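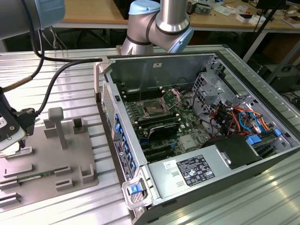 Cell 2 setup notes – memory and CPU seating
R. Mulligan, Thursday, September 12, 2019
3 comments · 0 shares

Carrying on from the Golestani handout. Read that first, gripper wiring is in there and I'm not repeating it.

Before power on
– tower on its side, panel off, socket bracket open
– fixture plate tight to the slots. Push it by hand. If it moves, re-teach everything, sorry
– cables: jog joint by joint thru the full path at slow speed, watch the loops near the case rim. They snag.
– memory module flat in its channel, not riding up on the ridge

Teaching
Teach off the fixture first, tower second. Save as 21, never overwrite 9 (Azra's known good program, Diller group needs it too).
Approach height over the socket gets its own point. Come straight down, no blends.

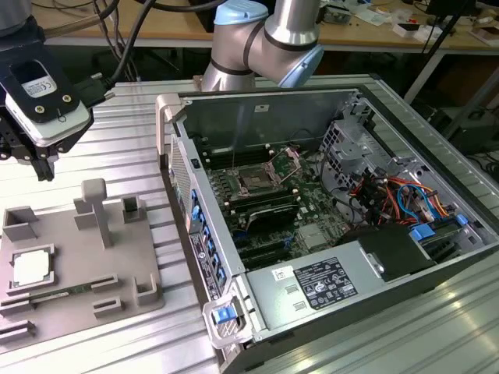

Fig. 2. CPU and memory module in the fixture, socket open.

Upkeep
Every 300 cycles – wipe fingers, check the sensor housing screws, look for wear on the pockets. Write it in the log, with initals.
Fault on approach: stop, back out along the same path, then call me or Azra Mladenović.

Bring the log to lab.

Last updated 9/12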